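Open Day at Wadus: Questions and Answers

Reading time: 7 minutes

We get a lot of the same messages before each open day, so the answers are collected on this page. It covers the June open day at our simulation lab. If you came to an earlier one, please read the sections on booking and parking again, as both have changed.

What is the open day?

It is an afternoon when the lab is open to the public and the people who work in it show what they are working on. Most of the program is given over to one demonstration, called the door session, in which a simulated two-armed robot works with doors and handles inside a computer-rendered house. There is also a short talk at the start and time for questions at the end.

Will I see a real robot moving?

Not in the door session. Everything in it happens in simulation and is shown on screens. The robot, the rooms, and the doors are all computer models. We have had visitors who drove a long way expecting machines on the floor, so we now put this near the top.

What is the door session about?

Opening a door is hard for a robot. It has to find the handle, get its fingers around it, turn it or press it down, and then move its whole arm along the path that the door swings through. If the arm pulls even slightly off that path, the grip slips or the joints are pushed in a direction they can't go. In the session we take these steps one at a time, stop between them, and talk through what the software is doing.

You will see the work from several views. One looks down over the robot's own body toward both arms. Others sit close to a gripper and show little except the fingers and what is between them. The close views are plain, with dark backgrounds, and they take a minute to get used to. Presenters switch between views often and will say which one is up. 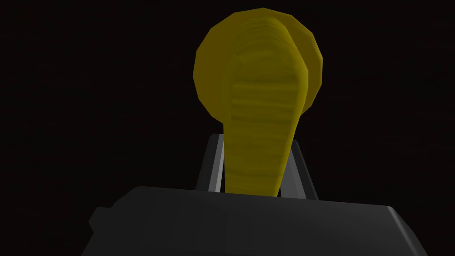
How long does the demonstration last?

The door session runs 37 minutes, including the pauses. Questions come afterward and can go on for as long as people want to stay, up to closing time.

Do I need to know anything about robotics?

You don't. The session is written for a general audience. A presenter will use a few technical words (gripper, joint, contact) and explain each one the first time it comes up. If you do work in the field, come to the second session of the afternoon — the questions tend to be more detailed in that one, and the presenter leaves more room for them.

What is Vakow?

Vakow is our name for the simulated house. It has rooms with walls, floors, furniture, and doors that can be opened and closed. The layout can be rearranged between runs, and the robot can be placed anywhere in it. There are 168 saved layouts at the moment. We use 8 of them for open days, chosen because they load quickly and because the doors are easy to see from the back row.

Why use a simulation for this?

Mostly for the number of attempts. A single door task may be run 2000 times with small changes: the robot stands a little farther back, the handle is set a little higher, the door is heavier. Doing that with hardware would take months and would wear out both the robot and the door. In simulation a failed run costs some computer time and we start the next one.

There is a downside, and presenters will talk about it. Simulated contact is an approximation. Fingers that hold well in the model may slide on a real handle, and a grip that looks solid on the screen can be relying on a friction value that no real metal would give you. We spend a fair part of the session on this because it is the question we are asked most.

Will every run work?

No. Runs are live and we do not swap in a recording when one fails. A failed run is usually stopped, reset, and tried again from a different starting position. Please don't be put off by it. At the last open day the failures got more questions than anything else.

What should I look for while it is running?

Start with the overall view. Look at where the robot's body is in relation to the door, and how much room the arms have. Lever handles are the ones we use most, since they can be worked with a simple downward push once the gripper is around them. Then look at the arm that isn't on the handle. People tend to watch the busy hand, but the position of the other arm matters in a tight space.

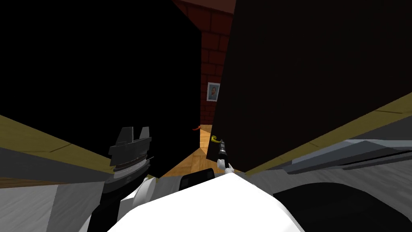
After that, pay attention to the order of the movements. The software does not treat "open the door" as one action. It plans an approach, closes the gripper, checks that there is contact on both fingers, and only then plans the turn and the pull. There is a short wait between each of these. The waits have been lengthened a little for the open day so that the presenter can keep up.

If you are sitting near the front, you can ask for a run to be held at any point. The presenter will pause it and can change the view from there.

Can visitors try the controls?

Yes, after the second session. There is one station with a pair of hand controllers, and each visitor gets one attempt at closing a gripper on a handle. Children can use it if they are tall enough to see over the desk. The station runs on a separate computer from the main demonstration, so nothing you do there can upset the program.

Most people find depth the hardest part. It is easy to stop short of the handle and close the fingers on nothing. Use the close view to line up, and go slower than you think you need to.

Do I have to book?

Yes. The room is small and we no longer admit people at the door without a booking. Booking is free and is done through the form on the visits page. One form covers up to four people. If your plans change, please cancel so that the seats can go to someone on the waiting list.

Where is it?

Wadus is in the Nikolovski Building, on the ground floor. Use the side entrance on the parking lot side, as the main doors are locked outside office hours. There will be a sign. The lot across the street is no longer available to visitors. Park behind the building in the unmarked spaces, or take the bus to Bileck and walk back along the main road.

Is the building accessible?

The side entrance has a ramp and the demonstration room is on the same level. There are spaces for wheelchairs at the end of each row. The close-up views can be dim on the projector, so if you have trouble with low contrast, ask for a seat by one of the two side monitors. Captions are shown for the opening talk but not for the door session.

Can I take pictures or record?

You can take pictures of the screens and post them where you like. Please don't film other visitors, and please turn off your flash. We ask that you not record the question period, because people speak more freely without it.

Can I bring a school group?

We would like you to, but not on the open day itself. Groups larger than four should write to us and we will set up a separate visit. School visits use the same door session with a shorter talk, and the hand controller station is open for the whole time.
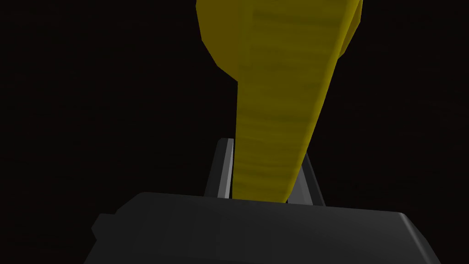
By the Wadus Visits Desk | Updated 23/04/2025

Will there be food?

Coffee, tea, and water are in the hallway. Drinks can't come into the demonstration room. There is a sandwich place two doors down that closes early in the afternoon.

Can I get the Vakow layouts?

A few of them. We have a small set that can be shared for teaching and non-commercial use, with doors and handles included. Ask at the desk or send us a message saying what you want to do with them. The full collection is not available, partly because some layouts contain furniture models that we have on license and can't pass along.

Are you hiring?

Open positions are listed on our jobs page. Staff at the open day are glad to talk about the work, but they can't take resumes or answer questions about an application that is already in.

What if I miss it?

The opening talk will be posted within a month. The door session won't be, for the reason given under recording — too much of it is conversation with the room. The next date will be announced on the visits page once we have the room confirmed.

37 shares | 8 comments

Contact the Visits Desk | © 2025 Wadus | Back to top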